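# Wonetti gripper comparison: progress report, March

To: Zamfir program office
Re: hand-held grippers and pads, second stage 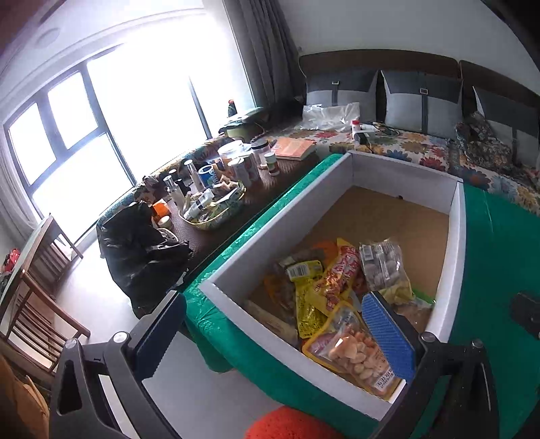 Liviu Husar wrote to us after the first stage that the pad matters more than the jaw for thin plastic packaging, and that we should stop changing both at the same time. We agree with this remark and the plan was changed. In the second stage the linkage stays the same for the whole comparison and only the pads are exchanged.

## What was done

We compared 2 pad types, which we call Mornari (ribbed, blue) and Panach (smooth, grey). Both are mounted on the same hand-held tool with the black jaws. The operator moves the tool by hand and the recordings are later used to set the closing force on the arm.

The task is packing and unpacking of snacks in a cardboard box. We chose snacks for the reason that the bags are light, they change their shape, and the slippery plastic is difficult for the camera as well as for the pad. A pack of shelled peanuts behaves very differently from a long narrow packet, even if the weight is similar.

In total 722 grasps were recorded, of which 352 with the Mornari pads. The remaining ones were made with the Panach pads. We had planned the same number for each, but one session with Mornari had to be repeated after the encoder cable became loose, and the repeat was shorter.

## Results until now

The ribbed pads hold flat bags better when the bag is taken by the seam. When the bag is taken by its full body the difference is small. The smooth pads slide on the seam and the operator closes the jaws harder to compensate, so the force curves are less useful for us.

Near the walls of the box the situation is less clear. With one jaw outside and one reaching over a corner, the operator must rotate the wrist quite far, and the grasp is slower with both pads. Thicker pads also take away opening width. I would not like to recommend a final pad before this is measured in a proper way.

The wide-angle camera works well enough in rooms with mixed light. A bright window behind the box makes the exposure jump, and in 14 recordings the pad edge could not be tracked. Fixed exposure solved most of this, but the inside of the box becomes darker. We are testing a middle value.

## Problems and delays

- The second set of Panach pads came with the wrong screw holes. New ones are ordered.
- The controller firmware loses the zero position after a restart. For the moment we calibrate at the start of each session, also after the lunch break.
- Labelling is behind the recording by almost two weeks.

## Next steps

The corner grasps will be repeated with both pads and the same operator. After that we will move the chosen pad to the arm and run the unpacking task without the hand-held tool. The budget is not exceeded, although the pad replacement was not in the original estimate and I ask that it is moved from the travel line.

A short call on Friday would be helpful to decide about the pads, if this suits your program office.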